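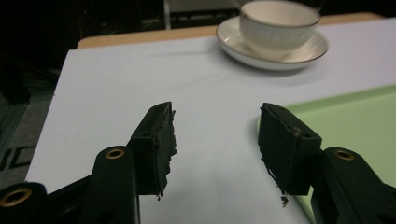 Our table, pale top with the wood edge showing at the back.

Kitchen & Dining > Tables > Care and Cleaning

Tea rings and grit on a pale tabletop - tray, mats or a cloth?

Elsie Pryor
March 9, 2020

Hi all, I'm hoping somebody has lived with one of these longer than I have. We bought our table from Fulten last July for $520 and I love it, but the top is matte and very light and it shows every single thing. Crumbs, pepper, tea, the lot. I wipe it after breakfast and by ten it needs doing again. Most of it comes off with a damp cloth, but I've started to see faint rings where the cups go, always at the same end because that's where I sit (I'm a creature of habit!).

I've been using the Ulum spray that my sister swears by, and it does get the rings off, except I end up with a shiny patch if I rub too long. Now I'm scared of polishing one end of the table and leaving the other end dull.

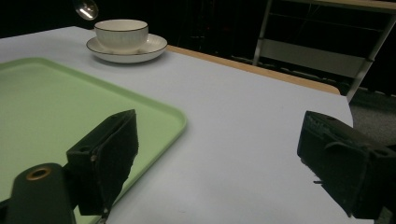
What I really want is a setup for afternoon tea that doesn't wreck the top and doesn't mean dragging out a tablecloth every day. I did get a tray, and it's a nice one, but it never seems to be under the thing that needs it. The cup and saucer with the thin dark trim are the ones I use most, and you can see they've ended up straight on the table with the green tray right there next to them. My husband says the saucer is the tray, ha. Is he right? Does a saucer do enough, or does the foot of it scratch?

Also, does anyone know how to clean along the wood edging? There's a little seam where it meets the top and it collects gunk. I don't want to get water down in there.

backporch_dee

Your husband is half right. The saucer will catch drips, so that takes care of the rings, but flip it over and run your finger around the foot. If it's rough and unglazed, it'll leave gray marks on a matte top sooner or later. I had that with a Clindeler set and ended up sticking tiny felt dots underneath. They come off in the wash, so buy a big sheet of them.

For the seam, use a dry toothbrush first to get the crumbs up, then a cloth you've wrung out as hard as you can, wrapped over your fingernail. Go along it and dry it right away. Please don't use a toothpick, I gouged mine.

And quit the spray! Warm water and one drop of dish soap is plenty for tea. If there's a shiny patch already, I don't know of a way to bring the matte back at home. Maybe ask the store?

tuncer_road_mom

get a runner. we did and I never think about it anymore

Pat in the kitchen

I'd go with the tray, but leave it where you sit instead of off to the side. We had ours in the middle of the table for months and never used it, then I slid it down to my end and now the cups just land on it. Check that the bottom is clean before you move it around, though - one grain of sugar under there and you'll hear it.

I disagree a little about the spray. I've used Ulum on a pale top for 2 years with no shine, but I spray the cloth and not the table, and I wipe once and leave it alone. Try it on the underside if you're nervous.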